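Apr 16, 2022 – Glaze test notes, Ambrose studio

Opened the kiln this morning. Everything went to cone 6 with a ten-minute hold, same as the October firing.

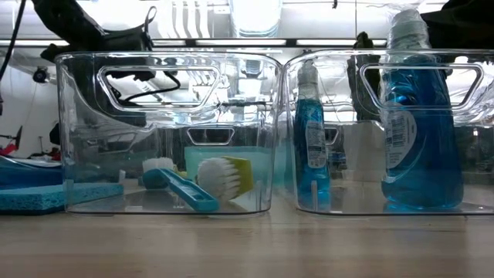 Clundex white stoneware, batch 8. All tiles bisque fired, three coats brushed, last coat crosswise. I thinned the tin white with 50 mL of water and it still dragged on the second coat. Next time sieve it first.

Results by tile:
Tin white – even, slight pinholing on the lower edge.
Iron amber – good colour where thick, greyish where thin. Needs a fourth coat.
Copper green – ran onto the cookie. Ground it off, tile is usable.
Matte black – dry and scratchy. Too much manganese, I think, or the batch was weighed wrong. I've got 1,538 g written in the book and the recipe totals 1,828, so something got left out. Probably the feldspar.

Mix the black again from scratch and label the old bucket so it doesn't end up on mugs.

Duvmont frit is down to the last bag. The new one has a different lot number – run a tile of each before switching over.

Bottom shelf has a hairline crack near the back post. Turned it over for now. Kiln wash needs redoing on the other two before Tuesday's bisque.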